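Kumeck K4 com módulo de bebidas Plumora: avaliação após 500 ciclos

Avaliamos a célula Kumeck K4, um conjunto de dois braços com mãos articuladas, no posto de bebidas quentes com o dispensador Plumora. O pacote inclui mesa, bandeja de aço inox, controlador e software de planejamento Qin, versão 4. O fabricante indica operação sem supervisão direta. Nossa conclusão é que essa indicação deve ser retirada até que a falha de preensão relatada a seguir seja corrigida.

O ensaio consistiu em posicionar o copo sob o bico, aguardar a dose, retirar o copo e esvaziá-lo. Em 500 ciclos foram registrados 28 eventos de escorregamento, definidos como deslocamento do copo em relação aos dedos sem comando de abertura. Em quatro deles houve derramamento fora da bandeja. O controlador não gerou alarme em nenhum dos quatro.
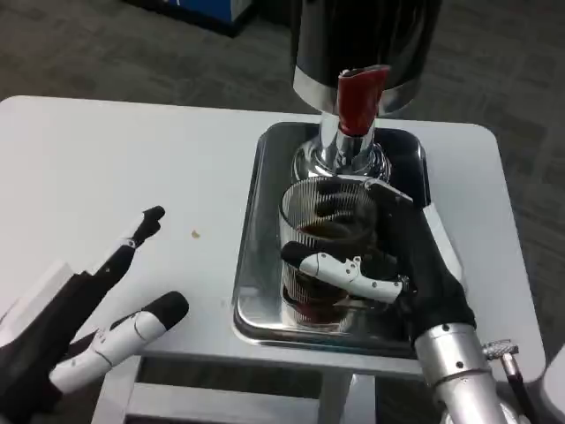 Por que o controlador não detecta o escorregamento?

O Qin estima a força de preensão pela corrente dos motores dos dedos, e essa corrente quase não varia quando o vidro desliza devagar. O limiar de fábrica foi ajustado para quedas bruscas. Reduzi-lo aumenta a sensibilidade, mas gera paradas falsas a cada mudança de direção do braço.

A falha concentra-se na segunda metade do turno. O registro interno mostra deriva no zero do sensor do polegar, que o procedimento de partida só corrige com a mão vazia. Se a célula é reiniciada com um copo na mão, o zero fica deslocado até a partida seguinte. O manual trata do assunto em uma nota de rodapé do capítulo de manutenção e não menciona risco de queimadura.

Há um segundo problema, de intertravamento. O dispensador e os braços têm circuitos de parada separados. O botão de emergência da Kumeck interrompe os braços, mas a dose em curso no Plumora continua até o fim do temporizador. Com a mão parada junto ao bico vermelho e o copo fora de posição, o líquido quente cai sobre a luva, os dedos e a bandeja.

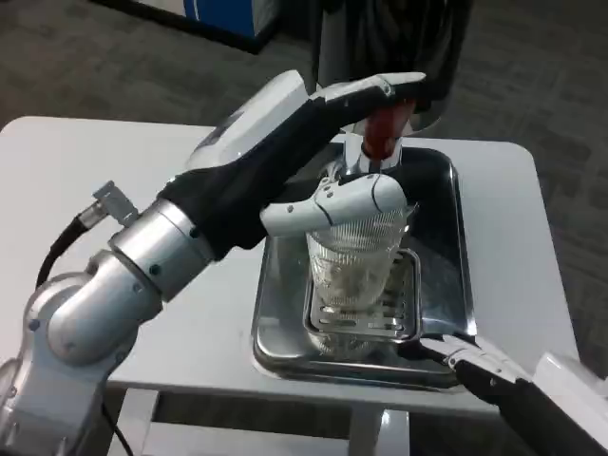 Correções testadas

Instalamos um relé de segurança Karkel, de dois canais, entre o botão de emergência e a alimentação da válvula do dispensador. O tempo entre o acionamento e o corte do fluxo ficou abaixo de 1000 ms em todas as medições. A montagem exige abrir o painel traseiro do Plumora, o que anula a garantia do módulo. Quanto ao sensor, passamos a impor uma verificação de mão vazia antes de cada partida. Os escorregamentos diminuíram, mas não cessaram.
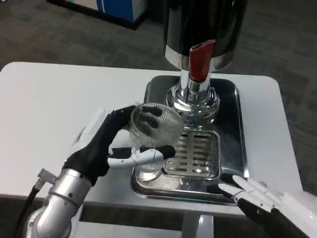
A rotina de esvaziamento continua sendo o ponto fraco do conjunto. O Qin mantém durante a inclinação a mesma força usada no transporte vertical, embora a carga sobre o polegar mude de sentido. Com o copo deitado, o polegar branco de ponta preta apoia o vidro por baixo, e é justamente esse o dedo afetado pela deriva. Recomendamos limitar a velocidade de inclinação e programar a manobra sempre sobre a bandeja. O parâmetro existe no menu avançado, sem documentação.

Pontos positivos: a repetibilidade de posição é boa, a luva pode ser trocada sem ferramentas e a bandeja sai inteira para limpeza. O registro de eventos é completo e exporta em texto simples, o que permitiu localizar a deriva sem auxílio do suporte.

Pontos negativos: parada de emergência parcial, calibração dependente de uma condição que o software não verifica e alarme de preensão ineficaz para deslizamento lento.

Avaliação: não recomendado para áreas com circulação de público. Aceitável em laboratório, com barreira física, relé externo e operador presente. Repetiremos o ensaio quando a Kumeck publicar a próxima revisão do firmware, prometida para outubro.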